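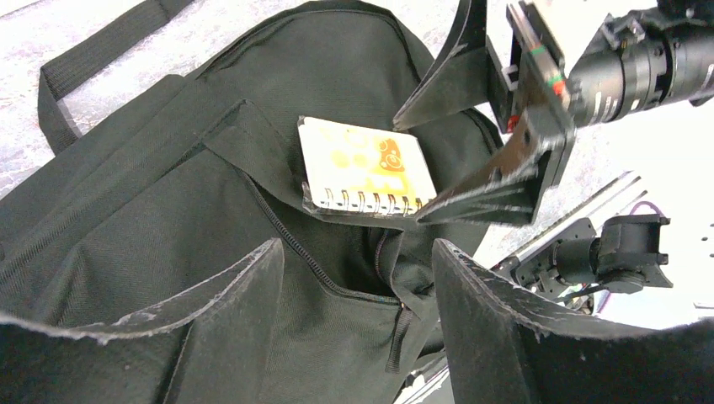
Hà
Build mentor, Desthorpe student robotics club

16 June 2024

Search the notebook Go

Bag task again today, and most of the afternoon went on the zipper side of it. For anyone picking this up after the break: the students have settled on packing a school bag as our entry for the Bidton showcase, with a little spiral notebook as the main item, and they are driving the arms by hand while we collect runs for the Skitard policy. We have 52 runs I'd be happy to train on and a longer list I wouldn't. The target is still 100 before we touch any settings, and I had to say that more than once (they are dead keen on changing settings!).

The black bag is a harder customer than the pencil case was. It's soft, it's full of creases, and the dark fabric against dark fingers makes the wrist view a real squint. One of the Year 10s asked if we could swap to a brighter colour of bag, and I've put that in the maybe column. I'd rather we try a lamp off to one side first and see whether the opening reads any better. If the flap hangs over the notebook, stop and write down where the second gripper was, please, even if you think you can rescue the run. Those notes have been more use to me than the runs themselves.

We also had a good long chat about where to grab. The students' favourite is to hold the notebook upright by its lower corners, one finger each side, then tilt it on the way in. My own preference is higher up and away from the coils, but I'm outvoted, and I have to admit their way leaves the top free to go in first. We'll keep both in the log under separate tags and let the numbers sort it out.
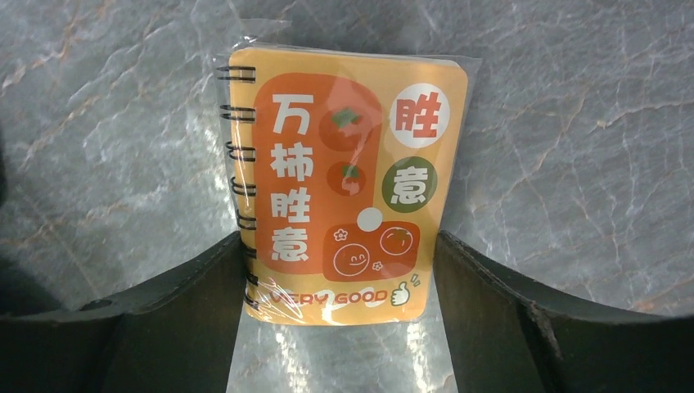

The persimmon notebook is staying in its plastic for now. I know, I know, I said in March that we'd unwrap everything. The team reckons judges will hand us things in packaging, and I think they're right, so shiny wrapper it is, glare and all. Please don't peel it off halfway through a set or we won't be able to compare one lot with the next.

Bits and pieces, while I remember:

Step cap on the training script is back to 2,000. Somebody had it at 800 and the curve looked lovely and flat and told us very little.

The spare gripper pads are in the bottom drawer with the cable ties. Have a look at the edges of the ones fitted before each session, and if you change a pad, mark the run number where it happened.

Still to do: lamp test, a few runs with the bag turned the other way, and a proper label for the cable that keeps getting unplugged by mistake. I'll bring the labeller from home next time.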